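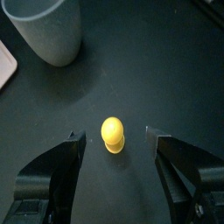
4 min read

The technician who looks after the small pick-and-place cell at Grinside keeps a hex key in her shirt pocket and uses it before she has said good morning. The cell is one arm on one table, with a two-finger gripper and a camera mounted at the wrist, and it has been her job since January.

"I look at the fingers first," she said. "If the fingers are off, everything I check after that is wasted."

Grinside asked that its staff not be named. The technician came to the company from Undgate, where she maintained packaging lines, and she said the change in scale took some getting used to. A line at Undgate had a maintenance crew and a parts room. The cell has her, a drawer of screws and a shelf of spare fingers.

The fingers are black and 3D-printed, and the layer lines are easy to see up close. Grinside prints its own from files supplied by Godinho, the shop that put the cell together. A set takes 11 hours. She prints two sets at a time and throws out any finger with a rough edge at the tip.

"People want to sand them and save them," she said. "I did that once. I had one finger a hair shorter than the other and I chased it all afternoon."

Her check goes in the same order each time. With the arm stopped and the power to the gripper off, she tries each screw in the fingers by hand. She doesn't crank on them. Printed plastic will crush under a screw head long before the screw complains, and a crushed seat works loose again in a few shifts. Then she wiggles each finger side to side, puts the power back on and runs the gripper open and closed 40 times with nothing in it, listening.

"A dry joint has a tick to it. You get to know the tick."

After that she puts a part on the table. She likes the yellow peg, a piece with a rounded head on a wide flat base. It stands up by itself, it shows up well against the dark tabletop, and the narrow part under the head gives the fingers a clear place to go. She brings the gripper down, open, with the peg between the tips, and stops there to look at the gaps through the wrist camera.

The gaps are seldom equal. When the left tip sits nearer the peg than the right one, as it does in the view at the top of this page, she doesn't reach for a tool yet. The peg may be standing a little to one side, and the camera sees everything from its own angle.

"I turn the wrist halfway around and look again," she said. "If the close side stays with the same finger, I've got a finger problem or a wrist problem. If it swaps, I put the peg down crooked. Most mornings it's me."

A real offset gets corrected in the software if it is small. Her limit is 3 millimeters. Past that she takes the fingers off and looks for the cause, which has usually been a worn seat at the crossbar. One time it was a cable tie that had worked its way behind the mount.

She also watches what happens when the gripper closes. A peg that slides before it is held means one finger is arriving first. A peg that tips means the grip is too low on the base or too high on the head, and she changes the height before she changes anything else.

The table gets a wipe with a dry cloth. It has scuffs and specks that no longer come off, and she has stopped trying. Loose grit is a different matter, because a part with a flat base will rock on it.

Light gives her more trouble than dirt. The table is darker down near the fingers than it is farther out, and a tall cup throws a wide, soft shadow. When the cell was new, the vision software would sometimes take the edge of a shadow for the edge of a part. Godinho's answer was to retune the software. Hers was to save a set of views with the cup in different spots and run the detection on all of them after every change.

"I leave the cup out when I test," she said. "If it can only find the peg on a bare table, I haven't tested much."

Fingers are replaced every 6 weeks whether they look worn or not. She writes the date on a strip of tape inside the cabinet door. The cabinet also holds a printed copy of the setup values, and she wishes there had been one when she started. The first time the controller lost its settings, she had to call Godinho and read numbers off a screen for most of a morning.

A second cell is planned for the company's site in Esine. She has asked for the same gripper, the same screws and the same finger files, so that one drawer of spares will cover both. The request has not been answered yet.

"They may want something newer," she said. "That's fine – but then somebody has to learn a new tick."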